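Teaching by hand: Czesław Michalski on showing a robot what to do

Last updated 4/21/21

13 shares | 4 comments

Czesław Michalski spent most of his working life setting up packing lines before he joined Nilamo, where he now runs the small group that records tasks for robots to learn from. The group has two rooms above a print shop. One holds the arms. The other holds tables, shelves of household goods and a row of chargers.

I asked him first what a working day looks like.

"You pick up a thing and you put it down," he said. "Then you do it again. We have a sheet for each task and the sheet says where the thing begins and where it should end. Between those two, the person decides."

The people he employs do this in one of two ways. In the first they sit at a desk and drive an arm from a distance, using a pair of handles. In the second they leave the arm out of it and hold a gripper in the hand, with a camera fixed to it, and do the job at a table. Both kinds of recording go into the same store, where they are used to train the arm to do the job without help.

Michalski began with the handles and still thinks they have their place. "With the handles you can't ask for something the arm can't do. If the elbow won't go there, you find out at once. With the gripper in your own hand, you can twist your wrist in a way no arm of ours will manage, and then the recording is no use to us."

Against that, he said, driving an arm is slow and makes people tired. A new starter on the handles may need a whole morning to get a cup on to a saucer. The same person with the hand-held gripper is doing it before the kettle has boiled. Last June his group set itself a target of 400 good recordings of one sorting task, and it was the hand-held tool that got them there.

"I was against it," he said. "I thought it would make people careless. Some of it was careless, at first. They moved at the speed they would move at home."

What did he tell them?

"Slow down before you touch it. Close, wait, then lift. A person does all that in one go and doesn't notice. The robot has to find the point where the closing ends and the lifting starts, and if you blur it, the robot blurs it too."
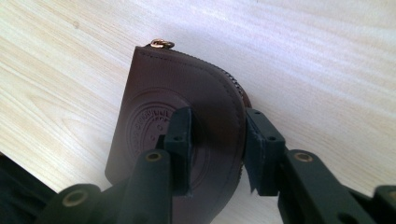 Leather goods came up several times as we talked. Boxes and tins are easy, he said, and he would be happy to leave them to the newest person in the room. Anything with a curved side is harder, because the pads want two flat faces and get one. Zips are a nuisance as well. A pad that closes on the teeth does not sit the way it does on plain leather, and the item may turn a little as it comes up.

"You feel it turn and you correct it with your wrist. That is good, I want that in the recording. What I don't want is somebody putting out the other hand to steady it. We had a week of that. I threw the week away."

He was asked to throw away less by Toprak, a customer who wanted small personal items sorted into trays and was paying by the recording. He refused. They settled on a rule that two people look at every doubtful one, and if they disagree it goes.

The grippers were made to a drawing from Deteck, and he has changed the drawing since. The pads are the part he complains about most. They chip, and a chipped pad still works, so people carry on using it. He has no strong view on whether that matters. "Virora, who did our first tests, said change them every time. I said the robot's pads will chip as well. Let it see some bad ones."

I asked whether the person's own style shows in what the robot does later. He said it does, and that he can sometimes tell who recorded a task from watching the arm. One of his staff always comes at an object from the left. For a time the arm did the same, even when there was something in the way on the left. They now ask people to start from a different place each time, which they find irritating.

"It feels wrong to them. You have found the good way and I am telling you to do it another way. But the arm has to know what to do when it doesn't start in the good place."

He would not give a figure for how often the arm gets a leather item into the right tray. It depends on the lamp, he said, and on the table, and on who is asking. He had a cable ordered for the second desk and wanted to see whether it had come, so we stopped there and went down to look.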